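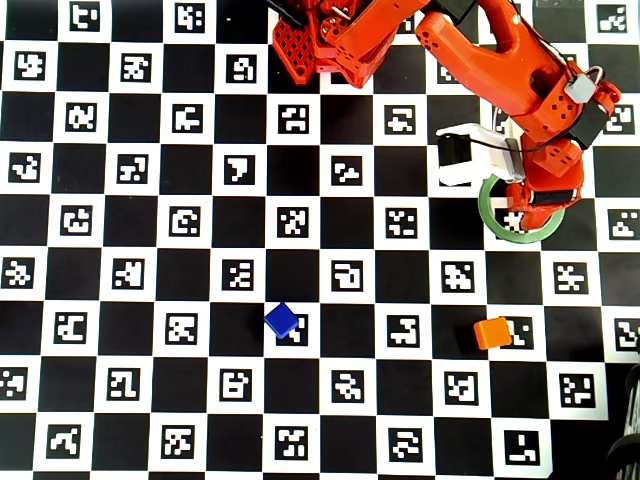
Werkstattheft, Do 1. Mai

Heute Feiertag, deswegen war es ruhig und ich konnte am Kastenwagen von Vandana Rana weitermachen. Schiebetür rechts: die untere Rolle hat Spiel, das Lager ist trocken gelaufen. Neue Rolle liegt im Regal (Lieferung Chatzigeorgiou vom April). Die Schiene habe ich mit Bremsenreiniger sauber gemacht und nur dünn gefettet. Tür schließt jetzt ohne Nachdrücken, aber der Spalt oben ist noch nicht schön.
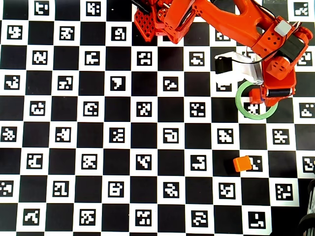
Heckdämpfer

Die alten halten die Klappe nicht mehr. Länge ausgezogen 286 mm, im Katalog von Graltton steht für dieses Baujahr eine andere Länge. Iraklis, bitte am Freitag dort anrufen, bevor wir bestellen.
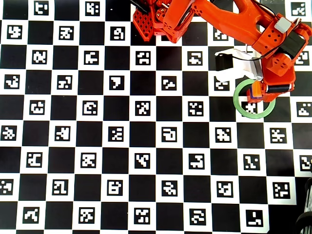
Für die Kugelköpfe brauchen wir auch neue Sicherungsklammern, eine ist mir beim Ausbau gebrochen.

Probefahrt bis Waren und zurück mit 200 kg Ballast im Laderaum. Bei Bodenwellen poltert es hinten links. Ich vermute das Gummi vom Stabilisator, Lenni meint Stoßdämpfer.
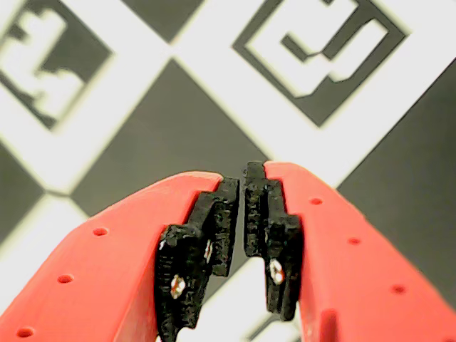 Auf der Bühne habe ich am Stabilisator mit dem Montiereisen gedrückt und konnte das Geräusch nicht wiederholen. Also noch offen.

Radschrauben nach der Fahrt kontrolliert, alle in Ordnung. Der 18er Ringschlüssel fehlt im Wagen, wer hat ihn?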